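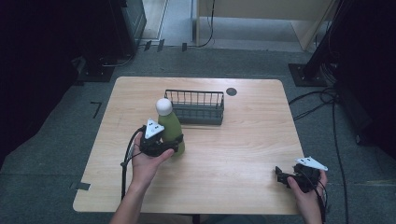
Sketport Annex, Second Floor - Walkthrough Checklist with Comments

Inspected by: Struan Dow
Copy to: Ruaridh Lennox, Paterson office
Date: April 30, 2021
Form 2966

Marks: OK, FIX, or SEE COMMENT. Please stop inventing others. "OK-ish" was used four times in January and I still don't know what it meant.

EXITS AND STAIRS

1. Exit doors open without a key - OK

2. Exit signs lit - FIX
East stairwell sign says EX. Technically a word, but not one that helps in smoke.

3. Stairs clear of storage - SEE COMMENT
The boxes from the last inspection are gone from the landing. They are now one landing up. I recognized the handwriting on them.

4. Handrails tight - OK
West rail was reported loose. I pulled on it with real feeling and it held.

FIRE

5. Extinguishers tagged and in date - FIX
Unit by the copier is out of date and has a coat on it. Replace the unit, return the coat.

6. Fire doors close on their own - FIX
8 doors checked, 3 propped open. Two with wedges, one with the binder that contains the fire door policy.

7. Alarm panel shows no faults - OK

8. Sprinkler heads clear by 18 inches - OK
Whoever stacked the supply closet stopped just short. Thank you for measuring, if you did.

ELECTRICAL

9. No extension cords used as permanent wiring - FIX
The orange one in the back office has been painted over along the baseboard. Paint does not make it permanent wiring.

10. Space heaters - SEE COMMENT
None found. Four desks had a suspiciously warm spot underneath. I will be back without an appointment.

11. Panel access clear, 3 feet - OK

FLOORS AND FURNITURE

12. Carpet seams flat - OK

13. Chairs and tables steady - FIX
One chair in the meeting room leans left. A note taped to it says "leans left." Tag it out and send it to Stidetti for repair under the service agreement.

14. Shelving anchored - OK
The tall unit finally has its brackets. Ruaridh, you owe me lunch.

KITCHEN AND FIRST AID

15. First aid kit stocked - FIX
Contents: one glove, 200 cotton swabs, and a menu from a place in Wudorbridge that delivers. Refill from the standard list.

16. Refrigerator at 40 F or below - OK
Temperature is fine. I was not asked to comment on the contents and I won't.

17. Microwave door seal - OK

FOLLOW-UP

Items 2, 5 and 6 before anything else. Item 3 today, and down to the basement this time, please. Item 9 needs an electrician, so call one before the wall gets a second coat. Ruaridh to initial each fix on the line and send the form back to me.

S. Dow

Search this site Enter keyword Go

Questions about this form: contact the Paterson office | Copyright 2021 Sketport Annex | Back to top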